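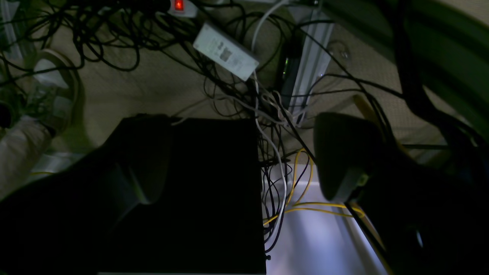 Blog > Home and Desk > Cables

When I moved to the apartment in Perron, I promised myself that the cables under my desk would be in order by the end of the first month. It is February 2024 now and I live here since the July before, so you can calculate for yourself how well I kept the promise. On the carpet there is still one big knot of black cables, and it all starts from a power strip with a small red light in the switch. The white adapter lies in the middle of it, tilted, with a label too small for me to read without glasses. One white cable goes down through all the black ones, and it is the only one I can follow with my eyes from the top down to the lower part of the heap. This gave me the idea for the whole method, which I will explain further down.

First I should say what I tried before. My friend Norbert Ševčík gave me a bag of plastic ties, the kind you pull tight and must cut open later. I made very beautiful bundles. Two weeks later I got another monitor and had to cut every bundle, and with the scissors I also cut a little into the cable of my desk lamp. I bought a new lamp. After this I did not touch anything for a long time.

The second try was a box from Flundby, where you put the power strip inside and close the lid. It costs 37 with delivery. The box is good, I have nothing against it, but my adapters are too wide and the lid stayed open like a mouth. Now I keep shoe polish in it.

So, the method. I took the white cable as a model and decided that every cable must be possible to follow like this one. I cannot buy everything in different colors, so I use colored tape. Each cable gets a small flag of tape at two places: near the plug, and near the device. Blue is for the monitors, yellow is for the computer, green is for things which only charge. Everything else gets plain paper tape and I write the name with a pen. Please use a pen that does not smear. My first flags said "printer" and after one day they said nothing.

You have to switch off the strip before you begin, and shut down the computer properly before that. I know this sounds like advice for children. Murray Dufour, who has the desk opposite mine at work, pulled out the wrong plug last year and lost one whole afternoon of writing, and he is not a child.

Then I pull out one plug, follow it with my hand to the other end, put on both flags, and lay it on the other side of the room. Only one at a time. If you pull out five together you have the same knot as before, only without electricity.

I did the first part on Friday evening, and after 30 minutes I had pain in my knees and four cables with flags. Next time I will put a pillow on the carpet. I also found a cable which is not connected to anything on either end, and I think I brought it with me from the old apartment in Udov. I do not know what it belongs to. I put it in the drawer, because I am that kind of person.

What I have not decided yet is where the power strip should live. I would like to screw it under the table top, so that nothing lies on the carpet and I can vacuum. But the landlord's desk is not mine to make holes in, and the sticky strips from Rulton hold for me only on very smooth surfaces. If somebody has fixed a heavy strip under a desk without screws, please write me how, and also how long it stayed up.

I will continue with the monitor cables next weekend.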